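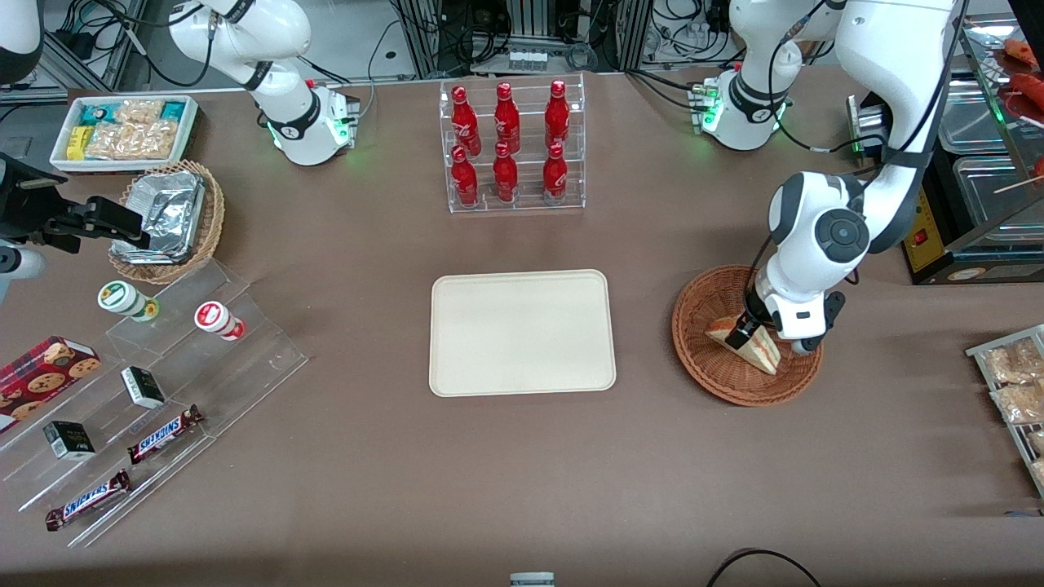
Figure 3. Counter layout with the tray in the center, the drinks rack behind it, and baskets and a snack box to the sides.

Journals > Retail and Food Service > Small-Format Stores > Article

Search this journal Enter keyword Go Advanced search

3.2 Counter layout and item placement

The counter was arranged to match the grab-and-go section of a small convenience store (Figure 3). The tray stays in the center, and everything a customer might order is placed behind it or to either side. Drinks are at the back. Six bottles of Coca-Cola stand in a clear two-tier acrylic rack, in two rows of three, so the back row can be seen over the front one.

Packaged snacks are kept in a white rectangular box on the left. Packets of the same kind are grouped together, with teal-and-white packets along the back and clear bags of golden crackers in the middle. We did not sort the bags by size. In the Skinent store survey, which covered 37 shops, snack boxes were sorted by kind far more often than by size or price, and we followed that practice.

Wicker baskets hold the items that do not stand up well by themselves. The one on the right is round and brown and is used for triangular sandwiches. The one on the left holds foil containers, stacked at an angle. A basket lets items lean on each other, but it also hides the lower ones — a problem that came up often in the order records described in Section 3.4.

A clear stepped stand takes up the lower left of the counter. Its steps run diagonally toward the front edge, which leaves the area around the tray open.

3.3 Orders

The order list was drawn from receipts collected at two Carov shops in October. After removing fuel, tobacco and hot drinks, 2,953 receipts remained. Of these, 1,015 included at least one sandwich and one cold drink, and this pair was used as the base order. Other orders added a snack packet or a foil container. No order called for more than 8 items, the most that would fit on the tray without stacking.

Items were placed flat on the tray, with sandwiches kept away from the bottles. An order was counted as complete when every item on the receipt was on the tray and nothing had fallen over the rim. Crushed packaging was recorded separately and did not affect the count.

Related articles
Shelf depth and item visibility in small shops
The Fikre basket study: loose and leaning goods
Tray size and order accuracy at the Gavton lunch counter
Restocking cold drinks during the morning rush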